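Ticket 279 – Heating, second floor
Opened 8 January 2018 by Lotte Groen

Radiator knocks every morning, then sulks at 7 degrees. Bled it twice.

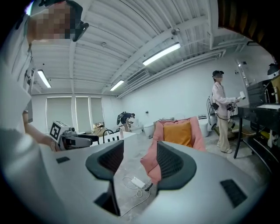
Attachment 1: person in white shirt, left

Reply, Toon Smits: Have you tried the thermostat?

Lotte: I have. It says 21. It is an optimist.

Toon: Verschueren found the valve stuck shut. Part ordered from Coteck – two weeks, they say.

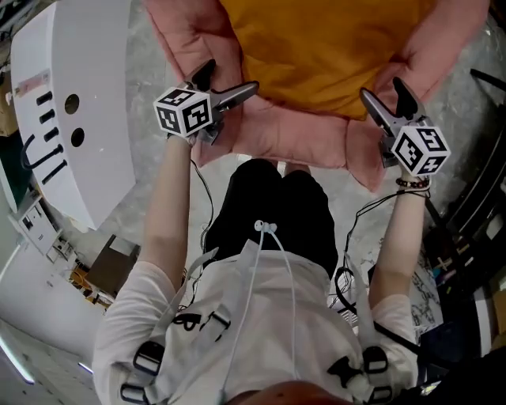
Attachment 2: pink quilted cushion, yellow cloth

Lotte: Valve fitted. Knocking has moved next door to Luuk.

Status: closed. See Luuk's ticket.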